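Sosta pool test kit – four stars

I look after a small outdoor school pool and bought the Sosta kit in February to replace our old strips. It comes with 170 tablets, two sample tubes and a folded colour card. Delivery from Nokcombe took four days.

Chlorine and pH readings have matched the Betancur meter we borrow from the leisure centre, give or take a small step on the card. Each test takes a few minutes, most of it crushing the tablet.

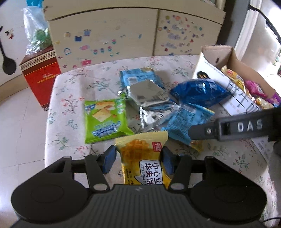 The lids are the weak point. One split at the rim after 17 tests and now drips when you shake it. I emailed and a new one came free, but the replacement feels just as thin. The card is hard to read under strip lights – take it outside if you can.

Refills are sold separately and cost less than the Pluriven ones. I would buy it again.

Hui-mei Kuo, March 2018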